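Safe Working Practice for Robot Handling of Household Goods
Progress report to the Mokgethi Fund, second reporting period

Last updated: July

This report sets out the progress made at the Gikthorpe site on the drafting and trial of a code of practice for robot arms that pick up and put down ordinary kitchen goods. The first draft of the code was submitted with our previous report. The fund asked us to test it in daily use before any wider circulation, and that work has taken up most of the present period.

1. Progress against the plan

The code now contains 40 rules, grouped under bench layout, handling, operator conduct and record keeping. All of them have been applied at the Gikthorpe benches. The target for the period was 3,000 recorded runs. A total of 2,401 were carried out, of which 2,171 met every rule in force at the time and have been accepted. The remainder have been kept and marked, as they show where operators found the wording unclear.

The shortfall against the target arose from the rewriting of the handling rules, during which the benches stood idle. We consider that the time was well spent. The revised rules are shorter, and new operators have needed less help in applying them.

The handling rules give particular attention to wire containers. A gripper finger that enters an open mesh can become caught, and a hurried withdrawal may damage both the finger and the container. The code therefore asks that the held item be kept in view between the fingers throughout, and that speed be reduced whenever mesh is close to the gripper.

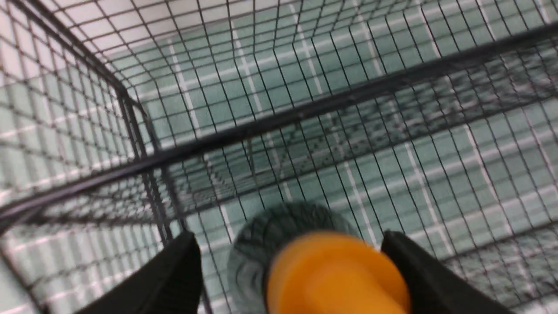

Handling rules in use: an orange item held between the fingers, with the wire mesh close behind.

2. Bench layout

The layout rules were revised twice. The first version required fixed distances between items, measured before each run. Operators reported that this was slow, and the records show that the measurements were often left out. The present version requires a covering with a printed grid, so that spacing can be judged by eye and checked afterwards from the wrist camera.

Under the present rule, at least one clear grid square must be left between a free-standing item and the nearest leg or post of a container. Tall items and glass items are to be treated with the same care whether full or empty. The gripper is to start each approach from open bench, with its fingers in view of the wrist camera and no other item between it and the item to be handled.
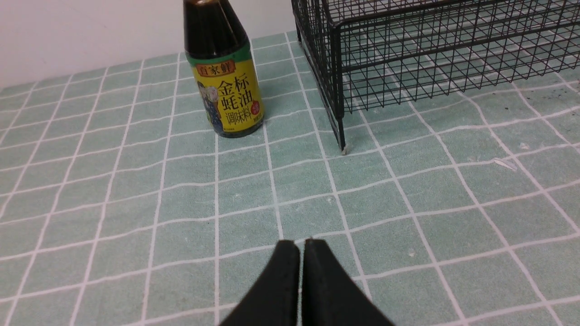 3. Operator conduct and stopping rules

Every run is attended by one operator, who remains within reach of the stop control and has no other duties while the arm is powered. The stop control is tested at the start of each shift. A failed test closes the bench until the fault has been put right and the supervisor has signed the log.

The code names four events after which a run must be stopped: contact with an item other than the one being handled, an item falling, loss of the camera view, and any person reaching across the bench. The last of these caused some debate. Operators at the Lerkau site, who reviewed the draft on our behalf, thought the rule too strict where the arm is holding still. We have kept it unchanged, as a still arm may yet be under power and may move on the next command. 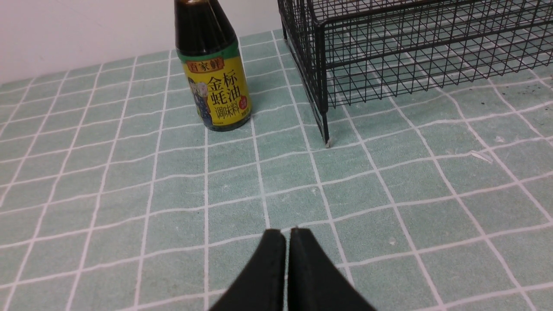

Restarting after a stop has also been made simpler. The earlier draft called for the whole bench to be cleared and set again. Operators may now resume from the same layout once they have looked over the items and the fingers for damage and entered the reason for the stop. If glass has been broken, the earlier procedure still applies in full.

4. Record keeping

Run records are entered in the Stilteck log, which was set up for this project at the beginning of the period. Each entry gives the bench, the operator's number, the items used and the outcome. Wrist camera pictures are stored with the entry. Labels on goods are recorded as printed, in whatever language they appear, and a plain English name is added beside them.

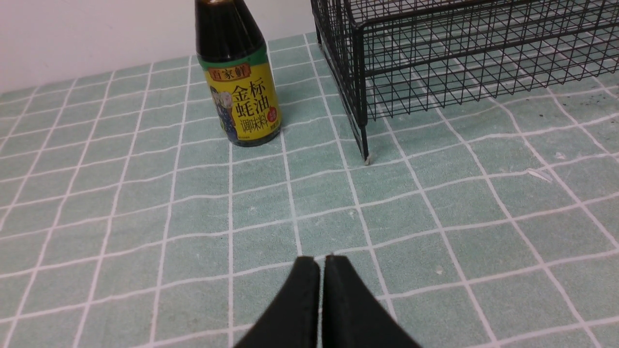
Two weaknesses remain. The reason given for a stop is sometimes too brief to be of use, and a list of standard reasons is being prepared. The condition of the bench covering is not recorded at present. Wrinkles make the grid harder to read, and the next draft will require the covering to be smoothed and brushed before the first run of a shift.

5. Work in the next period

We intend to complete the outstanding runs, issue the third draft of the code and begin a full trial at Lerkau under the same rules. The Lerkau trial will use staff who took no part in the drafting. No change to the agreed budget is requested. The fund's approval is sought for one matter only, namely the release of the handling and layout rules to partner sites ahead of the remaining sections.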